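In defence of the good tablecloth
by Éabha Brennan
November 17, 2022

My aunt had a tablecloth that came out twice a year, and for the rest of the time it lived in a drawer under a sheet of tissue paper, with a bar of soap tucked in beside it to keep it sweet. We children were allowed to look at it but not to help with it. I was thirty-four before anybody let me carry it to the table, and by then my aunt's hands were bad and I suspect she would rather have done it herself. It had a border of small blue flowers and a gravy mark near one corner that she always covered with the bread basket.

I have been thinking about that cloth a good deal, because a few weeks ago I had eight people to supper and one of them, my friend Ainhoa Ibarra, stopped in the doorway and said, "Oh, who's coming?" Well, she was! They all were. But I knew what she meant. There was a cloth on the table, and these days a cloth on the table means a bishop, or a christening, or that someone is about to announce something.

How did we get here? When I was growing up in Trirnham every kitchen had a cloth of some sort, even if it was only the wipe-down kind with lemons on it. You could buy them on the market by the yard from a man who cut them crooked. Now I go into people's houses (lovely houses, and lovely people) and we eat off the bare table, with perhaps a little slate square under each plate that makes a noise like a tooth being pulled every time you shift your fork. I have nothing against a handsome table. I do think it's hard on the ears, and on the elbows too.

The usual objection is the washing, and I won't pretend it isn't real. A big cloth takes up half the machine, and then it takes up the whole of the clothes horse, and if you are unlucky with the weather it hangs about the house for two days like a visiting relation. Then there's the ironing. I gave up ironing mine in June, as it happens, during that hot spell when I couldn't face standing over the board, and I have never gone back. If you pull the cloth straight while it's damp and fold it while it still has a bit of give in it, it comes out well enough for anybody who is fond of you.

The other objection is that people will spill on it. Of course they will! My own second-best cloth, which I bought in a shop in Raluvgate for more than I told my husband, had beetroot on it within the hour. I minded dreadfully for one evening. I soaked it and rubbed it and left it on the line, and there is still a faint pink patch about the size of a hand, and I've grown rather attached to it. Yolanda Cantero did it, reaching across to show us a picture of her new grandson, and that grandson is at school now. I think of him when I lay the table.

Where I do get a little cross is with the idea that all this is fuss, and that fuss is unfriendly. I've heard it said that a cloth puts people on their best behaviour. I can only say it hasn't worked on my brothers. What it does do is soften things. Voices drop a bit. Nobody hears the salt being put down. Children will lean on it and draw along the pattern with a finger and stay in their seats for an extra ten minutes, and if you have ever tried to keep a six-year-old at a table past the potatoes you'll know what those ten minutes are worth.

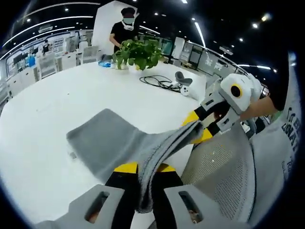
It needn't be expensive either, and I wish the magazines would stop suggesting that it must. I saw one last month for 110 pounds, a plain one, with no border or anything. My favourite at the moment was an old bedspread. My neighbour Anselmo Barroso uses a length of curtain lining, which he hemmed himself on his mother's machine, and it hangs better than anything I own. A clean flat sheet will do very nicely if you fold it so that the seam goes to the wall. I have also known a tea towel laid across one end of the table, for two people and a boiled egg, and it was as pleasant a lunch as I've had.

And then there is the laying of it, which I think is the part I would miss most. It is a job for two. One person takes one end and one the other, and you give it that shake so that it fills with air and comes down slowly, and then you both say it's longer on your side. My aunt and my mother had that conversation every Christmas of my life. They weren't great talkers otherwise, and there were years when they were barely speaking, but the cloth had to go on, and it couldn't go on without somebody saying "towards you a bit."

I have my aunt's cloth now. It's in a drawer with tissue paper, I'm ashamed to say, and I did put a bar of soap in. But Ainhoa is coming again on the last weekend of the month with her two girls, and I've told her there will be soup, and that she is to come early and take the other end.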